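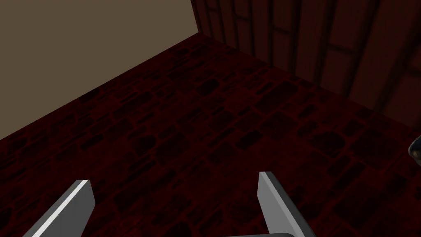

Danica Kopecký wrote in to say that my last column was unfair to the morning stand-up, and that at her plant the ten minutes around the whiteboard are the only time all day when the night crew's problems reach anyone who can fix them. She may be right. I said the meeting was a waste of standing. What I should have said is that ours was.

Ekbridge, where I worked for longer than I planned to, made hinges and latches and had a continuous improvement program. The program had a suggestion box, then a suggestion portal, then a portal for suggestions about the portal. By the second February we had logged 1,644 ideas. I know the number because it was printed on a banner and hung over the loading dock, where it flapped whenever a truck backed in.

My complaint is with the banner. Once you hang a number over a door, people will feed it. We had a target of 75 ideas a month per building, and toward the end of each month the ideas got thin. Move the stapler. Move the stapler back. Irfan Lodhi once turned in nine suggestions before lunch, all of them about the same cart, and won a fleece vest.

Meanwhile the press line had a guard that stuck. Everyone who ran it knew to give it a bump with the hip at a certain point in the swing. New hires were taught the bump in their first week. It had been in the portal since the first month, marked "under review," and it stayed there because fixing it meant stopping the press and buying a part, and moving a stapler is free.
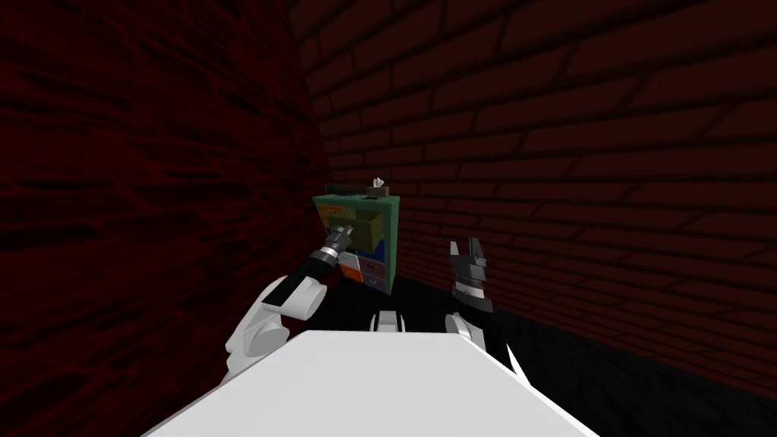
So the cheap ideas went through and the one that mattered sat. I don't think anyone meant it that way. The people reading the portal were scored on how many ideas they closed, and they did what any sane person does with a score.

Peiyu Tang took over the program in its last year and did something that looked terrible on the charts. She stopped counting. She took the banner down, closed the portal to new entries, and spent her mornings on the floor asking one person at a time what had annoyed them yesterday. She came back with a list that fit on an index card. The guard was at the top. It was fixed in a week for 400 dollars, and I've seen people spend more than that on the lunch where a program like ours gets announced.

Head office was unhappy. The monthly report had a box for ideas received, and she had typed a zero in it. There was a call. I was on it, mostly muted, and I remember a long discussion of whether the zero could be left blank so it wouldn't pull down the average.

I can hear the objection coming, and Danica has already made half of it: without numbers you can't tell if you're improving or just having pleasant chats. Fine. Count the scrap, the late orders, the hours the press is down. Those numbers are hard to pad with staplers. Just leave the ideas uncounted, and let the person who hears them have a little money to spend without asking three floors up.

As for the stand-up, I'll give Danica this much. If her night crew gets heard at hers, she should keep it and ignore me. Ours had a laminated agenda, and item one was reading the agenda.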